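Training diary, October, late evening

Back from the dojo at Skisby with a sore hip and a split toenail, neither of them worth a trip to the doctor. I taped the toe before the second half and forgot it was there until I took the tape off in the shower.

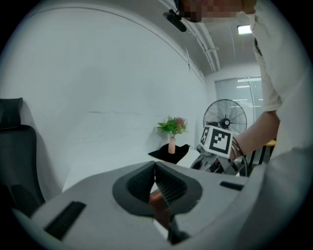
Posted by the author of the Borkiline judo diary, 9:40 pm
Filed under: Training, Ne-waza

We spent the first half hour on breakfalls. I used to resent that. I have been at this long enough to fall over without thinking, but I skipped them for most of the summer and my left side has gone stiff. I was landing on the point of the shoulder and slapping late. I did the whole set twice on that side and it was a little better by the end.

After that, foot sweeps up and down the mat. My timing is fine when the other person walks in a straight line and poor when they don't. I wait for the weight to settle and then go, and by then the foot is planted and I am just kicking an ankle. The instructor told me to start the sweep while the foot is still coming down. I managed it maybe one time in five. I wrote the same thing in this diary in 2024, I checked.

Groundwork was the better part of the night. We started every round from turtle, one person attacking and one defending, 30 seconds each, then swap. I like the short rounds. There is no time to lie there and rest, and I don't get to pretend that holding on is the same as working. I got my hooks in twice and lost them both times when I went for the collar too early.
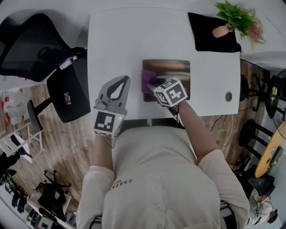 Four rounds of randori to finish. The first was against a brown belt a good deal heavier than me, and I spent it being pulled around by the sleeve. I need to break that grip as soon as it lands. The second was even. The third I threw a decent drop seoi nage, the first in weeks – low enough, for once, and I kept the elbow tucked. In the fourth I was tired and stood straight up and got thrown for it.

The Claltumcombe open is next month. I have sent the form in at my usual weight, so no more late suppers. The drive is long and I would like to be there the night before, but I haven't looked at rooms yet.

Things to work on before then: left side breakfalls, breaking the sleeve grip, hips lower when I'm tired. I should also run again. I did the canal loop once last week and walked the last part.

Gi is in the wash. The right knee has worn thin and I have a patch for it somewhere in the hall closet. Bed now, alarm set for six.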